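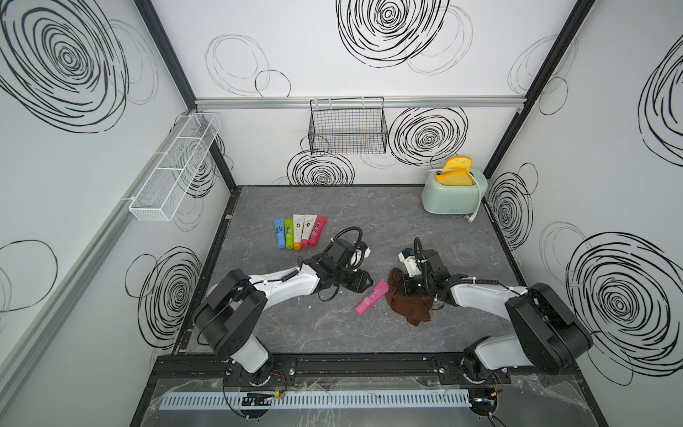 Ticket: Stikley folding lock, key won't turn all the way, lock stuck shut on the bike
Status: Open, then solved (see last entry)
Opened: 2 Jun 2026

Hi all, first ticket here so bear with me. I have a Stikley folding lock, the long one with the rubbery coating on the links, bought last July. It's been great up to now. It is currently wrapped around the rear triangle of my commuter and the railing outside my apartment building, and it does not want to come off.

What happens: the key goes in all the way. It turns maybe a third of the way and then hits something. It feels springy, sort of like there's gum in there, and then it just stops. If I let go, it swings back a little. The bolt doesn't move at all as far as I can tell.

What I've tried so far:

Both keys. The spare is practically new because it has lived in a kitchen drawer the whole time. Same result with both, so I don't think it's a worn key.

Jiggling. Lots of jiggling! Pushing the lock body together while turning, pulling it apart while turning, turning while the link end is pushed in as far as it will go. No change.

A squirt of the general purpose spray everybody has under the sink. I know, I know. I read afterward on this very site that you're not supposed to do that. It did get me a tiny bit more turn for a minute or so and then it went right back.

The bike is locked with the keyhole facing up, which I now gather is a bad idea, and we had a very wet spring. It was also parked next to the spot where the building people cut the pavers, so there's a fine gray grit over everything on that side.

Is there anything I can do before I go looking for somebody with an angle grinder? I have the purchase receipt but I never registered the key number. It's stamped on the spare, though, so I do have it. 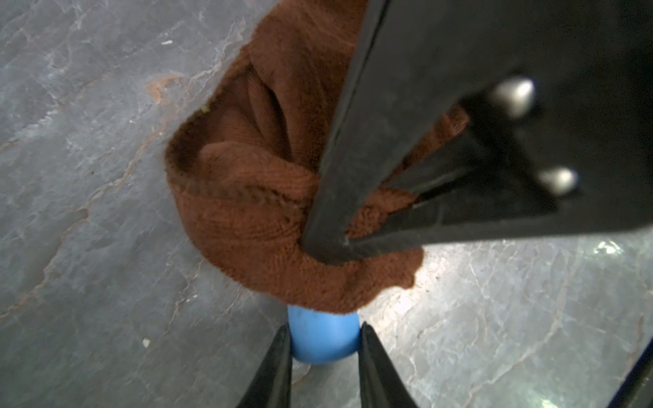 Update, same evening

Got a reply from Gerasimos Konstantinidis on the support desk, thank you for being so quick. Copying the main points in here so it's all in one place:

He asked if the little dust cover over the keyhole still slides freely. It does, but it's scratchy. He says scratchy means grit, and grit under the cover usually means grit in the cylinder too.

He asked me to stop forcing the key. Fair. I had already put a very slight twist in the first one and had to flatten it back out, and he'd like me to put that one away for good and only use the spare from now on. If a key snaps off in there, it's a whole different ticket.

He also wanted to know whether the key comes out easily (it does) and whether it goes in with a click at the end (it does not, and now that I think of it, it used to). So the key may not be seating fully. It looks all the way in to me but a hair's difference would be enough.

The plan: flush it out with a lock cleaner, something thin that evaporates, then blow it out, then repeat until what drips out runs clear. Only after that put any lubricant in, and use a dry one.

Update, next day

Bought a can of Nanora lock cleaner at the hardware store and a can of compressed air. The guy there tried to sell me graphite powder as well, but I was told to hold off on that for now as it can make a paste with the oily stuff I already put in.

Round one: sprayed for a couple of seconds with the straw, let it drip. What came out was gray and gloopy, pretty gross. Wiped it off, compressed air, key in, no turn. Well, the same third of a turn.

Round two: same again, still gray. I noticed that if I worked the key in and out a bunch of times without turning it, it came out with black gunk in the dimples. Wiped the key on a paper towel every time. I think this did more than the spray did.

Round three: 11 strokes in and out, wipe, spray, air. The drip was more of a weak tea color. Key turned about halfway!! Then stuck.

Had to stop there because it was getting dark and my neighbor had started to give me looks. I put a sandwich bag over the lock with a rubber band in case of rain.

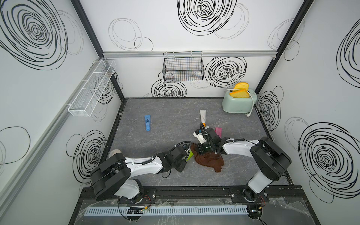

Somebody further up in the comments asked if it could be the link end and not the cylinder. Good question, so I checked that this morning. On this lock the last link has a steel pin that goes into the body, and if there's tension on it the bolt can bind. Mine had quite a bit of tension, because I'd threaded it through the wheel and the frame and the railing all in one go and there was no slack left.

I let most of the air out of the rear tire, which gave me a bit of room, and then propped the bike up on a brick so its weight wasn't hanging on the links. You could feel the body go loose in the hand. I wish I'd done this first.

For anyone in the same spot: look at what the lock is holding up. My old Zuravetti U-lock never cared, you could hang the bike off it, and I guess I carried the habit over.

Answers to the other questions in the comments:

No, it's not frozen. It's June.

Yes, I'm sure it's the right key. I also own a Xenos cable lock for the saddle, and that key is a flat one with a blue head. You can't mix them up.

No, I don't want to drill it. The cylinder has a hardened plate in front of it and I only have a small cordless drill, and the replacement lock costs a lot more than a can of cleaner.

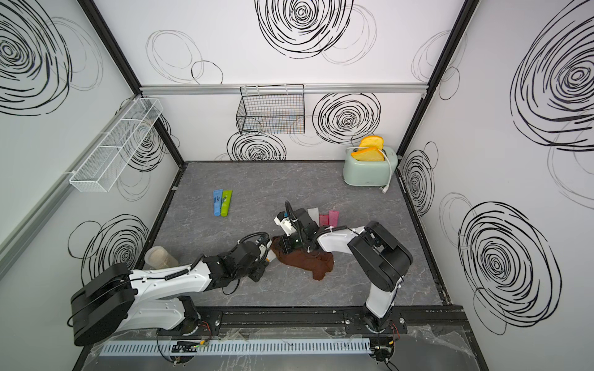

Update, after lunch

Round four, with the slack. Cleaner in, waited 14 minutes (Gerasimos said to give it ten or more, and I got talking to somebody). Air. Then the spare key, in and out, until it clicked at the end. It clicked! That was the first time I'd heard the click in weeks.

Turned it with two fingers, pushed the link end in with my other hand, and it went all the way round and popped open. I may have yelled a bit.

Took it upstairs and did two more flushes over the sink with the keyhole pointing down, let it sit overnight on a towel, then put in a little dry PTFE lube. It now turns like it did when it was new. I've locked and unlocked it a good number of times with nothing attached and it hasn't caught once.

Support is sending a replacement for the bent key, cut from the number on the spare, and I've finally registered that number on the account. I asked if the lock was still okay to use after all this and he said yes, as long as the key clicks home every time, and to send it in if it starts stopping short again.

One thing I still want to know, if anybody has an answer: is there an aftermarket cover that fits over the body? The rubber plug style, I mean, that covers the keyhole completely. The sliding one lets dust in on the lower edge. I'll leave the comments open for that, but the ticket itself can be marked solved.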